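Writing Flulosness in order

The author of the Flulosness books works in a rented office in Numham, two floors above a print shop, and keeps to a schedule that starts at six. The fourth volume, "Villanueva," is due in May. It runs to 115 chapters, most of them short, and moves the story off the colony ship for the first time.

"The chapter count is a function of the narrators," the author said. "Each narrator gets a fixed span of ship time. When the span ends, the chapter ends, even in the middle of a conversation."

The first book, "Ristport," used two narrators and a single calendar. Readers who came to it as a young adult series found the opening slow, and the author does not dispute this. The airlock failure that sets off the plot was originally on page 189. An editor asked for it by page 30.

"I moved it and then had to rewrite everything it touched. The crew rosters changed. The oxygen figures changed. There is still one error in the paperback, where a character is on shift in two compartments."

Continuity is handled in a spreadsheet with a row for every chapter and columns for location, air supply, injuries and what each narrator knows. The last column causes the most trouble. In the third book, a pilot refers to a sealed message before anyone has opened it. The line was cut from later printings.

"Villanueva" is set in a settlement where the colonists' grandchildren have stopped using ship time. The author drafted those chapters without dates and added them in the second pass.
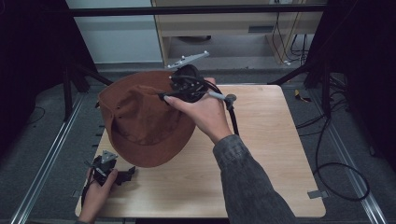 Can a new reader start with the fourth book?

"The plot will hold up, but the water dispute won't carry much weight. I would start with 'Ristport' and skip the appendix."

A fifth volume is outlined. It returns to the ship and has one narrator.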